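4 Recording a folding session at home

This section covers recording clothes-folding examples with a pair of Hornero hand-held grippers. Read Section 3 (Charging and pairing) first. The steps assume both grippers are charged, paired with the Sostari phone app and showing as Ready on the app's home screen.

4.1 Before you start

You need:

Both grippers from the same kit
The phone with Sostari installed and signed in
A bed, table or other flat surface at hip height
The garments on your task card

One kit records one person at a time. Do not mix grippers from different kits, even when they look the same. The app checks the pairing only when a session is opened, so a gripper swapped in later will produce files that cannot be matched.

4.2 Preparing the surface

1. Clear the part of the surface where you will fold. Items you are not working on may stay, as long as you do not have to reach over them.

2. Open curtains or blinds, or turn on the main room light. Daylight from one side is fine. Avoid direct sun falling on the garment itself.

3. Put the garments for the session on the surface. Crumpled is the correct starting state unless the task card says otherwise.

4. Remove phones, bank cards, letters and family photos from the room area you will face. The cameras on the grippers see more than the garment.

Note: A plain surface is not required. Patterned sheets, mats and blankets are welcome in the Robles collection and should be left as they are in your home. Do not buy or borrow covers for recording.

CAUTION: Loose rugs and trailing cables are a trip hazard when both hands are occupied. Move them before you pick up the grippers.

4.3 Holding the grippers

1. Pick up the left gripper first, then the right. The side is shown in the app when you squeeze the trigger.

2. Close and open the fingers of each gripper once, all the way. The app uses this movement to set the range of travel.

3. Keep the lenses uncovered. Sleeves are the usual cause of blocked views, so roll them up above the wrist.

4. Hold both grippers over the surface with the fingers pointing at the garment and wait for the tone.

Rings and bracelets may be worn if they do not touch the gripper body. Take off anything that rattles or catches on fabric.

4.4 Recording an example

One example is one garment, from first touch to final release. If the task card lists 11 garments, the session has 11 examples.

1. Squeeze both triggers together. A short tone means recording has begun.

2. Take hold of the garment at the points you would normally use. For sweaters and other thick knits, grip the edge through all layers you intend to move.

3. Fold at your normal pace. You do not need to slow down, but do not throw or flick the garment.

4. To finish a fold, press the closed fingers down on the fabric and draw them away from you. Use the other gripper to hold the far side if the garment slides.

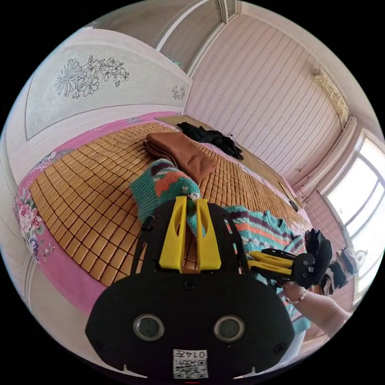 Figure 4-2. Gripper fingers against a folded knit sweater, with the second gripper to the right.

5. When the garment is folded, lift both grippers clear of it and hold still until you hear the double tone. The example is saved at that point.

6. Place the folded garment to one side using the grippers, then return to step 1 for the next one. Moving the garment aside is recorded as its own short example and is labeled "Place" in the app.

Note: Do not use your bare fingers on the garment between the two tones. If you do, cancel the example (see 4.5). The learning system can only use movements that were made with the grippers.

4.5 Mistakes, retries and cancellations

A mistake that you correct is worth keeping. If a sleeve slips out, a corner drops or a fold comes out crooked, pick the garment up again and carry on. Corrections teach the system how to recover, and the review team does not mark them down.

Cancel the example in these cases:

You touched the garment by hand
Another person or a pet came into view
You dropped a gripper
You stopped for longer than the app's pause limit

To cancel, hold both triggers until the phone vibrates. Shake the garment out and start the example again. Up to 3 cancellations per garment are allowed. After that, skip the garment and choose "Did not fold" from the list.

CAUTION: If a gripper has been dropped, look at the lenses and fingers before using it again. Stop the session if a lens is cracked or a finger no longer closes straight. Do not try to tighten the screws on the body — they also hold the lens housing in position.

4.6 Varying your examples

The app will prompt you to change something after each set. Follow the prompt even if the change seems small. Typical prompts are:

Turn the garment so the neck faces the other way
Start with the garment inside out
Stand on the other side of the surface
Use a different order of folds
Move to another room

Keep your own folding habits otherwise. Amparo Manzano, who writes the Robles task cards, asks that recorders do not copy each other's method or follow a folding video. Two people folding the same type of sweater in two different ways is a good result for the collection.

4.7 Ending the session

1. Tap End Session on the phone. Leave both grippers switched on.

2. Check the count on the summary screen against your task card. If an example is missing, record it now. A closed session cannot be reopened.

3. Add a comment for anything unusual, such as a stiff trigger or a change in the light.

4. Place both grippers in the dock. Upload starts once the phone is on Wi-Fi and the dock is powered.

5. Wait until the app shows 91% or more before leaving the house with the phone. The last part of the upload can finish on mobile data.

Wipe the fingers with a dry cloth if lint has built up on them. Wool and fleece shed the most. Do not use alcohol on the lenses.

4.8 If something goes wrong

No tone when both triggers are squeezed: one gripper has lost its pairing. Return it to the dock, wait for the light and try again.

"View blocked" message: look for fabric or a sleeve over a lens. Clean the lens with the cloth supplied in the kit.

Fabric slips out of the fingers: grip further in from the edge. If thin fabrics still slip, the finger pads may be worn and can be replaced (Section 7.3).

Session will not upload: leave the grippers docked overnight. If the session is still on the phone in the morning, send the session number to Zineb Soliman at Netumico support through the Help tab. Do not delete the session from the phone until you have had a reply.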